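Home Products Manuals Spares Contact
Search manuals... Go

Starkach 125 consumer unit – section 4: Swapping a breaker and first power-up

Read section 3 first. If you skipped it, go back.

CAUTION: Main switch OFF before the cover comes off. The incoming terminals stay live even then. Don't touch them, don't lean tools on them.

1. Turn off everything plugged in on the circuit. Kettle, freezer, the lot.
2. Main switch down. Fit the lock-off clip (in the bag with the screws).
3. Undo the four cover screws. They're captive, so don't force them all the way out.
4. Test for dead at the breaker. Prove the tester before and after.
5. Loosen the load terminal, ease the wire out, bend it clear.
6. Slacken the busbar screw, then unclip the old breaker from the bottom and tip it foward.

Note: boards made before 2021 have a Tuominen rail with a stiffer clip. Flat screwdriver, gentle pull. Same order otherwise.
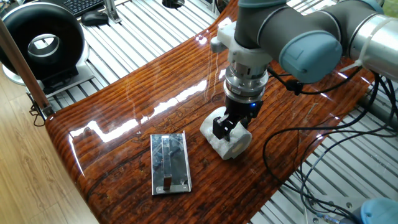 7. New breaker on – top edge first, then push until it clicks. Same rating as the old one unless your electrician has worked it out otherwise.
8. Wire back in, no bare copper showing, no insulation under the clamp.
9. Tighten both screws with a torque driver. Setting is on the label inside the door. Tug the wire. If it moves, do it agian.
10. Cover on, clip off, all breakers down.
11. Main switch up. Then the breakers one at a time, left to right.
12. Press the test button on each RCD. It must trip straight away. If it doesn't, switch off and leave it off.

CAUTION: A breaker that trips twice is telling you about a fault. Don't hold it up, don't fit a bigger one.

Blanks: every empty way needs one. Part 70, sold in bags of 14.

Write the change on the circuit chart inside the door. Pencil is fine.

Stuck? Ring the Drendville workshop and ask for Þórarinn Skov, or Ásdís Blöndal on a Saturday morning. Have the serial number ready – bottom left of the door label.

Section 5: Surge protection module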